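Choosing a Blue for the Back Bedroom

14 Oct 2026

I have been meaning to write about the back bedroom since July, when Maya moved her boxes out and left us with four beige walls and a great many nail holes. I thought I'd have it painted in a weekend (ha!) and here we are with the leaves coming down, and I have only just settled on a color.

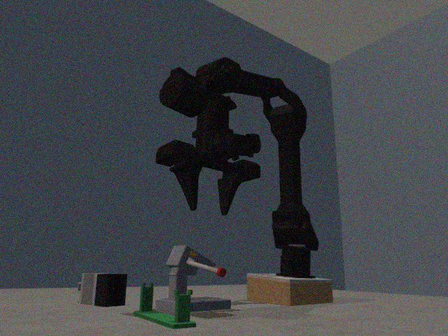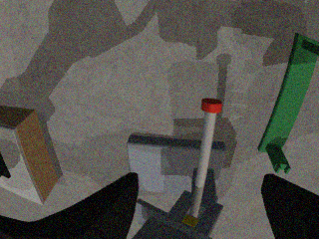 Slate blue and a lighter grayish blue in the first one, plain speckled gray in the second.

I grew up in a house in Welport where every room was white, because my mother bought white paint by the bucket and saw no point in discussing it. So a dark wall still feels a little bit naughty to me, like eating dessert first. My neighbor Catalina Espinoza has a dining room so dark you have to feel around for the butter, and I have loved it for years, and I told her so while borrowing her good ladder again.

The trouble with blue is that it won't sit still. I brought home two sample pots, brushed big squares on either side of the window, and then wandered in and out at all hours with my coffee. The darker one was lovely at breakfast and went nearly purple by suppertime. The paler one looked like nothing much until the lamp was on, and then it went so soft and smoky that I sat down on the floor and stayed there through a whole phone call with Beca, who wanted to talk about her knees.

Emiliano at the paint counter says to do the corners last and to buy more than you think you need, and I always nod and then buy too little. He also talked me out of painting the ceiling to match, which I'm still turning over in my mind. I may sneak back for another quart.

Anyway, it's going to be the dark one behind the bed and the pale one on the rest. The holes are filled, the first coat goes on as soon as I find my old shirt, and Catalina would like her ladder back before her sister visits.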